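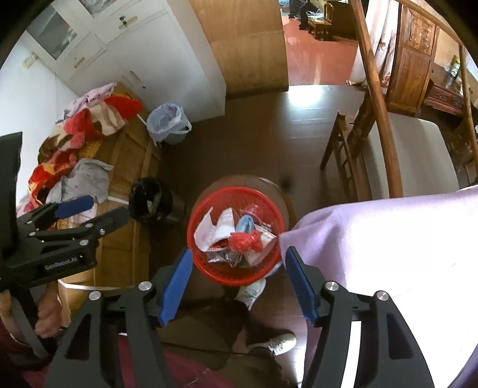
Power out for a day or more in an ice storm: what do you do first?

Asked in Weather & Home Emergencies, Trirham area

We moved up to the north side of Trirham in October and just had our first real ice warning. The neighbors say the lines along Plonach Road come down nearly every winter and it can take a day or two before the crews get out here. We have a gas furnace (needs electricity for the blower), a well pump, a chest freezer and two kids. No generator and no money for one this year. What would you do in the hours before it hits, and what matters most once the lights go off?

3 answers

Answer 1 (marked helpful by the asker)

Oh, I love this question, we have been through five or six of these and you can get really good at it!

Before the ice arrives, water comes first. With a well pump you lose the taps the minute the power goes, so fill everything. Bathtub for flushing, stock pots and pitchers for drinking. Run the dishwasher and the laundry that afternoon too, you will be so glad you did. Charge every phone and flashlight, and put gas in the car while the station still has power.

Pack the chest freezer tight. If it's half empty, fill the gaps with jugs of water (leave room at the top, they swell) and then keep the lid shut. Ours was still solid after a full day. Tape a note on it if your kids are like mine.

When it goes dark, pick one room, the smallest one that gets sun, and move everybody in. Blankets over the doorway, towels along the bottom of the windows. We make it a camp-in with board games and the good snacks, and my youngest now asks when the next ice storm is coming. 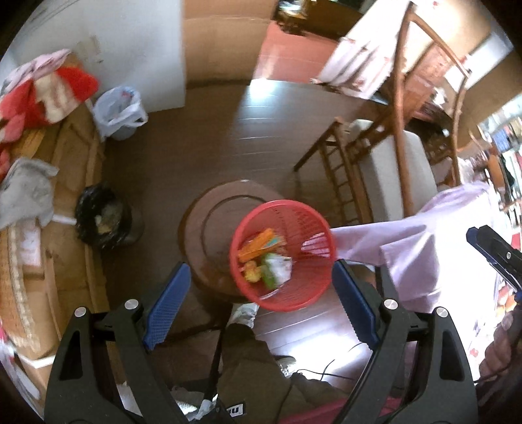

Plastic pieces in the red basket.

Open the cabinet doors under your sinks before bed if it's getting really cold. And please, no grill or camp stove inside, not even in the garage with the door up. Get a battery carbon monoxide alarm if you don't have one.

Answer 2

Buy a generator. Anything else is just waiting around.

Comment from the asker: Not this year, sorry, but thank you.

Comment: A small used one goes for 200 to 300 dollars in spring when people clean out their sheds. Worth watching for. Runs outside only, well away from the windows.

Answer 3, from Tarmo Rozīte

Good list in the first answer! A few things to add from the Getodwood side of the county, where we had about 74 hours without power one winter.

Report your outage even if the whole street is dark. Write the utility's number on paper, plus your account number, and stick it inside a kitchen cabinet.

Learn where the main water shutoff is and try turning it once while it's still light out. Ours was so stiff that Gil next door had to bring a wrench.

Turn off or unplug the computer, the TV and anything with a heating element, and leave one lamp switched on so you know when you're back. When the power does come on, give it a few minutes before plugging things in again.

Stay away from any line on the ground, and from fences or branches touching it. Treat it as live and call it in.

Last one, check on older people near you! There's a woman on our road who is 94 and had the best wood stove for miles. We went over to see if she was all right and she fed us soup.

Comment: Does the lamp trick work with a night light? Asking for the kids' room.

Comment from Tarmo Rozīte: Sure, any plug-in one without its own battery.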